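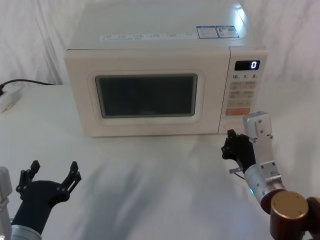 Figure 3. Cream-coloured microwave oven on the white tabletop, with the cloth backdrop behind.

4.2 Print settings and drift between machines

The replacement parts were printed on desktop filament machines at two sites, Wirnholm and Pestitz. Both sites used the same model files and the same sliced output, so any difference in the finished parts should come from the machine, the filament or the room. We kept to one grade of white PETG throughout and bought it in a single order. Spools were dried overnight and used from a sealed box.

The first batch was printed with the default profile supplied with Skaltum, the slicing software used at both sites. Parts from Wirnholm came out slightly oversize on the outer walls. Parts from Pestitz were closer to the drawing but showed more stringing between the clips. Lowering the nozzle temperature cured most of the stringing, though it also weakened the bond between layers, and several clips split along a layer line when flexed by hand. We went back to the original temperature and raised the travel speed instead.

Across both sites we printed 952 parts, of which 771 passed the fit gauge without any finishing. A further 37 passed after light sanding of the first layer. The rest were rejected. Most rejects had lifted at one corner during the print – a known trouble with long, flat shapes – and a brim did less to prevent this than we had hoped. Cleaning the bed before every job helped more. It was not done in the first batch at Pestitz, and the results from that batch are reported separately in Section 5.

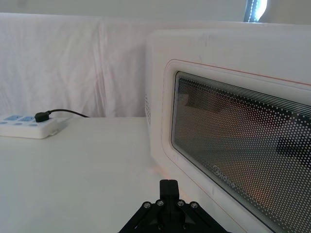
Figure 4. White casing at the front corner, with ventilation holes in the side panel and an orange-red trim line along the door border.

Nozzle wear was checked at the end of each batch by printing a thin-walled tube and measuring the wall in nine places. No trend was found at Wirnholm. At Pestitz the wall grew thicker over the last two batches, and the nozzle was changed before the final one. We did not correct earlier results for this.

The operators also recorded the time taken to remove each part and clear its supports. Tree-shaped supports came away faster than the standard grid but left small marks on the underside. As the underside is hidden once a part is fitted, we treated these marks as acceptable. The Tan procedure for grading surface finish was applied only to the visible faces, and the grades are listed in the appendix.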